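Projects > Grallinard > Reports to Vurnden > June

Grallinard simulated demonstrations: progress report, June

Prepared by Kiều Lò for the Vurnden grant office

Summary

We set out to record 3350 demonstrations in simulation before moving to the last stage of the grant. The full set is now recorded. Review is still going on, and 131 demonstrations have been sent back to be redone. The budget is on plan and we are not asking for any change to it.

Work done this period

Each demonstration is one pick task, driven by a person at a desk and saved with the arm's joint positions, the gripper state and the rendered views. The operator gets a one-line instruction and a room. Object, starting pose and room are drawn by the Kaczorowski scene generator, which we took over from the earlier phase and have now patched so that objects no longer spawn partly inside cushions. That fault cost us most of a week.

Five operators worked on the recording. Three had done this before. The two new ones spent their first sessions on tabletop rooms and then moved to the furniture rooms, where the armrests and seat backs limit how the arm can come in. Their discard rate was high at first and is now in line with the others.

We also changed how instructions are written. The old ones named only the object ("pick up the hammer"). The new ones also name the surface it rests on, as asked for in your comments on the last report.

Furniture rooms

Soft furniture was added at the request of the Grevley team, who will train on the data. The arm is the Franka model in all of these rooms. Wall colors, floors and the other furniture vary from room to room. The hammer on the armchair is one of the tasks in this group. Operators are told to bring the gripper down over the seat with the fingers pointing straight down and to keep clear of the back cushion.
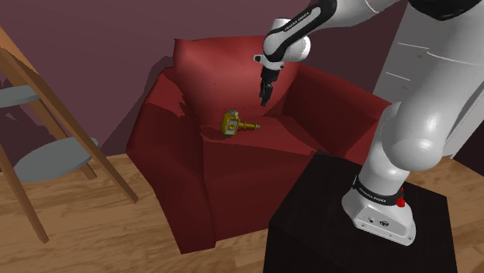
Problems

Most of the 131 rejected demonstrations have the same cause: the operator closed the gripper before it was low enough and then corrected. We keep a small number of these, tagged as recoveries, but too many of them teach the policy to hesitate.

Rendering is slower than planned in rooms with several light sources. We now render overnight and check the output each morning.

Next period

Redo the rejected demonstrations and finish review. Hand the complete set to Grevley with the instruction file and the split list. Start the held-out rooms, which none of the operators have seen. The next call with Vurnden is on Wednesday, and we would like to settle the format of the final delivery then.

Related items
Grallinard: instruction writing guide, second version
Kaczorowski scene generator: change notes
Grevley training runs: first results on tabletop rooms
Vurnden reporting template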